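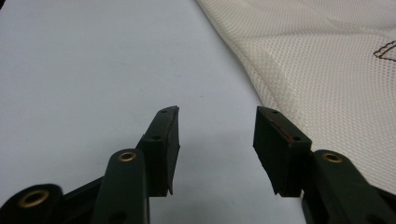

*Photo: Nadhirah Menon. Reproduced with permission.*

# Chapter 7: What a Household Budget Can and Can't Tell You

Most introductions to consumer economics begin with the family that sits down, writes out its income and expenses, finds the leak and plugs it. You have probably met this family before. They usually give up takeaway coffee. This chapter treats them with some suspicion.

The trouble starts with the word *expense*. A budget records what was paid and when, under a label somebody picked. It doesn't record why. When a household in Birndale writes "groceries" beside a supermarket docket, the docket may include a birthday present, school socks and a week of lunches for a parent who lives elsewhere. Move those items to other headings and the grocery bill falls, though the household has spent exactly the same money. Keep this in mind when you read that a typical family "overspends on food".

## The Birndale diaries

We will return several times to a small study run by Jasmina Babić and Kamarul Govindasamy, who asked 30 households in Birndale to keep spending diaries through March. It is often quoted in support of budgeting apps, and the claim made for it is simple: households that kept a diary spent less by the end of the month.

They did. Whether the diary had anything to do with it is another matter. Before you accept the claim, consider the following:

- Every household volunteered. People who agree to write down their spending may already have decided to cut it.
- The month began with school costs and car registrations for many of the families. Spending would likely have dropped afterwards with or without a diary.
- Seven households stopped filling in the diary and were left out of the final figures. We don't know what they spent.
- There was no comparison group.

Babić and Govindasamy mention most of this in their own report. The people who quote them generally don't. Luzius Lanz, in a review we'll look at in Section 7.3, goes further and argues that the diaries measured "willingness to hold a pen". That seems unfair to us, but you should be able to say why.

## Fixed, variable and everything else

Textbooks like to sort costs into two bins. Rent is *fixed*; petrol is *variable*. The labels are handy and this chapter uses them, but they bend under pressure. Rent is fixed until the lease ends. Petrol is variable only if you have some other way of getting to work, and in much of Birndale there is no bus before sunrise. A cost you can't avoid behaves like a fixed cost whatever bin it's in.

Savings cause a similar muddle. Fitriani Lubis treats them as an expense paid to your future self, while other writers call them whatever is left over. The two approaches produce different-looking budgets from identical pay slips, and a good deal of financial advice depends on which one the adviser has quietly chosen.

## Before you read on

Write down what you think you spent last week under 3 headings of your own. Put the page away. You'll need it in Section 7.2, where you will check it against your bank statement and decide which of the two records deserves more trust.

**Key terms:** fixed cost, variable cost, self-selection, comparison group, discretionary spending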